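Lumano Toy Library News
August, Clutville

Play kitchen: sorting, missing bits, and the lobster question

Quick one from me this month, writing this with a toddler on my foot. The play kitchen shelves got pulled apart after closing and I want to get it all down before I forget where I put things.

Short version for people who only read the first paragraph: the play food and dishes are now in sets, the sets are in bags, the bags have numbers. Please bring back the whole bag. If you have stray pieces at home, bring those too, no fines, no questions, there's a tray by the door.

Long version.

We had 300 pieces in the play kitchen when Parvathi Poojary wrote the last list. That list is old. It says things like "fruit, misc." and "pan (good one)" and I have no idea which is the good one. Parvathi remembered most of it and thank goodness for that. She sat on the rug at the Gindura Street room with the list and read it out, I dug through tubs. Went faster than I expected, then much slower once we got to cutlery.

What we found. A lot of cups. Far more cups than bowls, and hardly any two the same. Cups must wander in from people's own kitchens and picnic bags, and I'm happy to keep them, kids love a cup. Bowls go the other way, they leave and don't come back. If you've got a small plastic bowl at the bottom of your bath toy net please have a look at it and think about whether it's ours. Ours have a dot of nail polish on the bottom. Some of them do. The older ones do.

Vegetables are in good shape. Corn, plenty. Tomatoes, plenty. The squash is back, some of you will be pleased to hear, I know there was a small person asking for it every single visit. Peas in the pod we are down to the pod. Eggs, don't ask me about eggs.

Bread is mostly gone. The felt slices had been chewed past saving and I threw them out, sorry if you were attached. Saranya Namboodiri is sewing new ones and would take any yellow, tan or white felt you have lying around. Scraps fine. She doesn't need big sheets. Leave it with her name on it at the desk.

Now the sets. We went back and forth on this. The old way was you took a basket and filled it with whatever, and that's fun for a child and a nightmare at the desk. So there are 8 bags to start with, each with a number on the tag and a card inside listing what's in it. They are:

Breakfast
Soup
Picnic
Tea party
Bakery (thin until the felt bread is done, see above)
Market stall
Pizza
Seafood dinner

Cards are handwritten, and one of them is in my handwriting, so good luck. Each bag borrows as one item. Same two weeks as everything else. You can renew it once if no one's waiting.

Anything that didn't fit a set is loose in the low tubs for playing with in the room. Loose stuff stays in the room please. I know we used to let it out. It's just for the next while until we see how the bags go.

Seafood dinner was Parvathi's idea and I want it on record that I said no one would want it. It was borrowed before I'd finished tying the tag onto the bag. Then the family brought it back the next session and it went straight out again. So I was wrong. It's got fish, a shell thing, two lemons, a pot, and a big pair of tongs that are really from somebody's salad bowl.

It hasn't got a lobster. Which brings me to the lobster.

The lobster has been living in the kitchen tubs for as long as I've been here but it isn't play food, or I don't think so. It's an animal toy. It has legs and everything. Saranya says put it with the sea animals, next to the whale. Parvathi says any child who finds it is going to cook it regardless, so it may as well be with the pots. We couldn't agree and it was getting late. For now it's staying with the loose kitchen things and you can tell us what you think at the desk. If somebody has a second lobster at home they're bored of, problem solved.

Washing. We got asked about this by a few parents so here's how it works. Hard plastic goes through warm soapy water, then rinse, then out on towels. Wooden pieces get wiped and never soaked, we lost a nice chopping board that way. Felt goes home with Saranya. Anything that's been in a mouth during a session goes in the "yuck tub" under the sink, and please use the yuck tub, it's not rude, we'd much rather know. Things with a hole in them get squeezed out and if the water comes out gray they go in the trash. No exceptions, even if it's a duck.

If you're returning a bag you don't have to wash it first. A wipe is lovely. A note saying what happened to it is even lovelier. ("Jam" is enough of a note.)

Sorting at home, if you want to try it. A couple of you asked how we did ours and it's nothing clever. Tip everything into one big container with sides so it can't roll off under the couch. Take out anything that isn't kitchen. Take out anything broken. Then pick a meal and pull out what goes with that meal, and stop when it looks like a meal. I started by sorting by color and regretted it, you end up with a pile of green and you're no further along. Kids are good at this part by the way. My daughter did the whole Picnic bag and was very strict with me about napkins.

Small sets get played with more, I do beleive that now. We tried it in the room with 5 pieces on the mat and the little ones stayed with it far longer than they ever did with the giant tub. The giant tub mostly gets tipped over. Then they sit in the tub. Good game too, but hard on the tub.

Mixed-up sets work as well, it doesn't have to make sense. A bowl, a cup, a vegetable and some sort of creature will get you most of a morning. Whatever the creature is it will be given soup. If it's a long morning, add a dish towel and let them put everything to bed.

Wish list for the kitchen, in order of how much I want it:

Bowls, small, plastic, any color
Felt scraps for Saranya
A saucepan with a lid that actualy belongs to it
Plates that aren't china (thank you for the china plates, we can't use the china plates)
Wooden spoons, the short kind
Drawstring bags, medium

We don't need cups. Please. No more cups.

Tesfamariam, the hardware store on the corner, has offered us a shelf unit at cost and will hold it until the end of the month. It would go on the wall where the coat hooks are, and the coat hooks would go behind the door. If you're handy and have a drill, come find me. It needs someone who can find a stud, our last attempt is the reason there's a poster in that spot.

Also we need 5 more people for the bag check rota. It's very easy – open the bag, read the card, tick what's there, write down what isn't. You can do it sitting down with a coffee. You can do it while your own kid plays. Sign on the sheet under the clock.

Missing at the time of writing, please check couches and car seats:

The lid from the teapot
Red-handled whisk
Half of the cut-in-half watermelon (we have the left half, or the right, depends how you hold it)
Both salt shakers
One oven mitt, child size, with strawberries

Found, not ours, on the windowsill: a very real measuring spoon, a dog's ball, somebody's house key on a green ribbon. The key has been there a while!! Someone must be climbing in a window.

Last thing on the kitchen. A few pieces haven't been put in any set, good solid toys all of them, and I'd like suggestions for what to call a bag that has them in it. Orange bowl, the squash in mint green, yellow-green cup, and yes the lobster. "Leftovers" is winning so far. Suggestions on a scrap of paper in the jar, kids' suggestions count double.

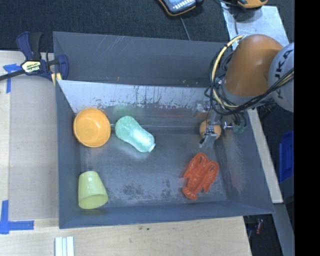
Puzzles

Being counted next. If you've got one out and you know a piece is gone, write it on the lid in pencil before you bring it back. Floor puzzles are in the hallway closet until there's shelf space, ask at the desk and someone will dig one out for you.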